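Braleo for Fairs and Shows — Set-up Guide
Section 2: Preparing the fair day

In this section you prepare Braleo for a fair with animals, stalls and a paying gate. We use the Pudcombe fair in all the screens, so you will see its pens and its street names. Please replace them with your own.

Before you start, you need the organiser password, the list of stallholders from last year (if you have it) and a plan of the fair field or of the streets. The plan can be drawn by hand. It must only show where each pitch begins and ends.

2.1 Creating the fair

1. Open Braleo and choose New fair.
2. Type the name of the fair as it is written on your posters. Visitors will see this name on the ticket.
3. Choose the day. When the fair is always on a Saturday, tick Same weekday each year, and Braleo will offer the right day next time.
4. Set the opening time of the animal gate and of the public gate. They are separate fields and they may be different.
5. Press Save.

Note: The name can be changed later, but tickets which are already sold will keep the old name.

2.2 Drawing the pitches

1. Go to Field plan and load your drawing.
2. Draw a box over the first pitch. Give it a letter and a number, for example C4.
3. Repeat for every pitch. With Copy row you can make a whole street at once.
4. Mark the pens with the colour Animals. Pens and stalls cannot share a box.
5. Leave the road for fire engines without any box.

Caution: Do not draw pitches in front of house doors or the entrance of a shop, even when the owner has always agreed to it. Braleo does not check this for you.

A row can hold 60 pitches. If your main street is longer, split it in the middle and give a new letter to the second half. Many towns do it at the church or at the bridge, and stallholders understand this quickly.
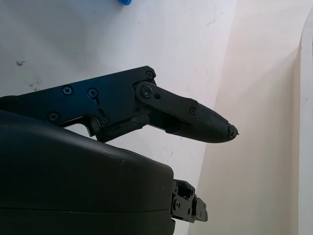

Figure 1. Black bracket with cross-head screws.

2.3 Entering the stallholders and the animal classes

1. Open People and choose Import list. Braleo reads a plain table with the name in the first column and the trade in the second.
2. Check the rows in yellow. These are the names which appear more than once. Often it is a father and son, so please do not join them without asking.
3. Give each person a pitch. The person who had the pitch last year is offered first.
4. Open Classes and write the classes for the animals: foals, heifers, ewes, goats and so on. Use the words your farmers use.
5. For every class choose a judging time. Leave 60 minutes between two classes in the same ring.

Note: When a seller brings animals and also has a stall, enter this person one time only and tick both boxes. Otherwise the seller will receive two letters and perhaps pay two times.

Note: Numbers for animals are given in the order of entry. The highest number which Braleo can print on a back card is 3,119. For larger fairs, start a second series with a letter before the number.

2.4 Connecting the Eltix gate reader

The Eltix reader is used at the public gate. You can connect it at home and carry it to the field afterwards.

1. Charge the reader until the light is steady.
2. Switch on the reader and hold the side button until you hear a short tone.
3. In Braleo choose Gates, then Add reader. Type the code from the back of the reader.
4. Scan a test ticket. The screen must show the name of your fair.
5. Scan the same ticket again. Now the screen must say Already used.

If the second scan is also accepted, the clock of the reader is wrong. Choose Set clock and repeat steps 4 and 5.

Caution: Keep the reader under a roof when it rains. A plastic bag around it is not good, as the glass becomes misty and the code cannot be read. 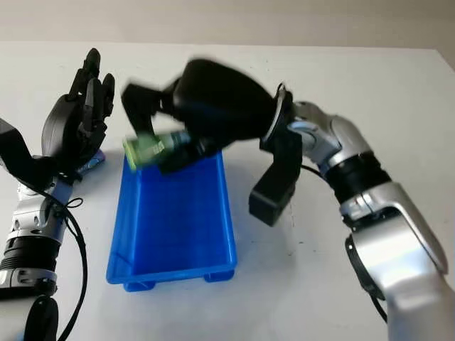 Figure 2. Open blue bin on a white table.

2.5 Printing with Heo

Heo is the print part of Braleo. It makes the back cards, the pitch signs and the list for the person at the gate.

1. Choose Heo in the top menu.
2. Tick the papers you want. Back cards need thick paper, the lists can be on normal paper.
3. Press Preview and look at the first and the last page. Long farm names are sometimes broken over two lines — if you do not like it, choose Smaller letters.
4. Print one page as a trial.
5. Print the rest and sort the cards by class.

Print the gate list as late as possible, in the evening before the fair. Changes which are made after printing are shown in Braleo with a small star, and you can add them by pen.

2.6 If something is not right

A pitch stays grey: it has no letter. Open the box and give it one.
The judging time is red: two classes are in the same ring too close together.
The reader shows Wrong fair: the ticket is from another year, or the reader was not connected again after you created the new fair. Repeat 2.4 from step 3.

Continue with Section 3, Taking fees on the day.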